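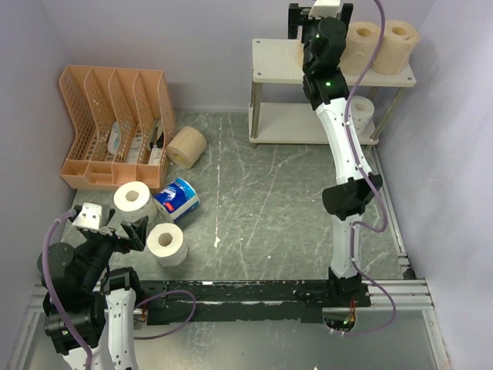 Can the purple cable be swapped for another make without redoing the homing routine?
Homing reads the joint encoders and takes no account of the cable. Any cable with the same pinout and bend rating can go in, and the stored offsets stay valid. Power the rail down first.

Ticket: Wadside cell, intermittent dropout on right arm
Status: Open, monitoring
Opened: 10 March 2018
Cell type: Clornumeck two-arm, common rail
Controller software: Undent

Reported fault
Right arm drops off the bus while reaching for the top board of the shelf. Undent logs "node lost, wrist" and holds both arms. Left arm recovers on reset. Right arm needs a full power cycle. Fault count at time of report was 4 in a run of 200 shelf picks. No dropouts logged on floor picks.

Entry 1
Checked supply at the base mount with the arm parked and again with the arm raised. Steady both times. Supply ruled out for now. Reseated the connectors under the rail. The red and green wires there are bunched with no strain relief, and the green one had a light nick in the jacket, conductor not exposed. Taped and noted for replacement.

Entry 2
Ran the right arm through the shelf path at low speed with no object. No fault in 60 cycles. Repeated at normal speed and got a dropout on the way up, before the gripper closed. Load is not a factor. Green lights on the arm stayed lit through the dropout, so the motors had power and only the data side was lost.

Entry 3
Flexed the purple cable by hand at the wrist, then at the elbow. Wrist: no effect. Elbow: bus errors climbed on each bend. The loop from the wrist goes past the elbow and hangs free, and at full reach the slack is taken up at the elbow end first. Left arm cable given the same test, no errors.

Entry 4
Fitted a Hämmerli cable of the same pinout to the right arm. Left a longer loop at the elbow and tied it to the upper segment with two soft ties. Do not use hard ties here. They cut into the jacket when the joint turns. Old cable tagged and kept.

Entry 5
Shelf path rerun with rolls, normal speed. 2,998 cycles logged since the change, no dropouts. Error counter on the right arm reads zero. One missed grasp on an upper roll, cause was a stale shelf height in the Undent job file. Corrected and saved.

Remaining work
Replace the nicked green wire and add strain relief under the rail.
Check rail fasteners for torque at next stop. Paint wear on the rail is cosmetic, leave as is.
Order a second Hämmerli cable for the left arm, fit at the November service.
Close ticket after the wire is replaced and the counter has been read again.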